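Guides > Hand-held grippers > House rules for home recording

House rules for recording with hand-held grippers in other people's kitchens

6 min read

I've been putting off writing this up because every time I think our rules are finished, somebody sets up in a new kitchen and we have to add one. But Reto Schnyder asked me for a copy he could hand to new starters at Cunano, so I've tidied up my notes. Steal whatever you like!

I'm assuming you've got a pair of hand-held grippers, you know how to charge them and pair them, and you've been told which task you're doing. What follows is the stuff around that.

Before you go in

Get the consent sheet signed before anything gets switched on. We used to do it over a cup of tea afterwards, which felt friendlier, and then one family changed their minds about the hallway and we had to bin 18 recordings. Walk round with the householder and ask which rooms are fine, which are off limits, and whether anybody else is due home. Letters, pill packets and family photos get turned over or moved (by them, please, not by you).

Leave the rest of the kitchen alone. I mean it! New people love to clear the worktops and hide the shopping, and you end up with a pile of recordings that all look like a showroom. If the pots live on the stove, they stay on the stove. The only things I move are trip hazards where I'm going to be standing, plus anything sharp within reach of the table.

Check the jaws

Open and close each gripper fully, five times, with nothing in it. Look at the pads. A pad that has started to peel will still hold a mug quite happily, but it'll let a thin stick roll, and you'll spend an hour blaming your wrists. Wipe the pads with a barely damp cloth and let them dry. Then wait for the status light and read your own unit's card for what the colours mean, as they've changed between versions before now.
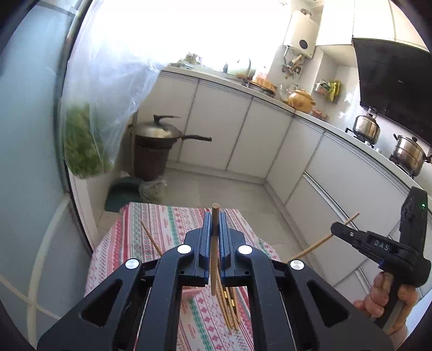

Chopsticks are my favourite thing to train people on, partly for how unforgiving they are. They're thin, they roll, and if you squeeze off-centre they swing round like a compass needle. So the rules for thin objects get their own bit:

- One stick per grip, unless your task sheet says bundle.
- Close slowly until it stops slipping, then stop closing. You don't need to crush it.
- Keep the tip pointing away from your face, and from your partner's. Sticks do ping out.
- If you drop one, carry on and pick it up as part of the same recording. Don't reach in with bare fingers.
- If it lands on the floor, end the recording, swap the stick and start again.

That fourth one causes the most arguments. Kadri Rätsep went through 316 of our clips and marked every one where a hand sneaked in to help, and I was responsible for an embarrassing share of them. It's pure reflex. Saying "leave it" out loud helped me, though the neighbours may wonder.

Two grippers, one table

Decide who leads before you start. If you're holding both yourself, pick the hand that holds still and the hand that moves, and stick with that for the whole set. Linkages stick out further than you expect at the sides, so leave a good fist's width between the two bodies. Clack them together and you stop and check the pivots, even if it felt like nothing.

Heat and water

Rings off, kettle off, and no working over a full sink. Pans that have been used recently count as hot until the householder tells you otherwise.

Packing up

Label the set before you leave the house, put things back where the householder wants them, and charge both units that night. If anything pinched, slipped or banged, write it in the log with the time, even a rough "just before lunch".

Next on my list is wet crockery, and I've got a soggy box of notes on that already.

14 comments | 37 shares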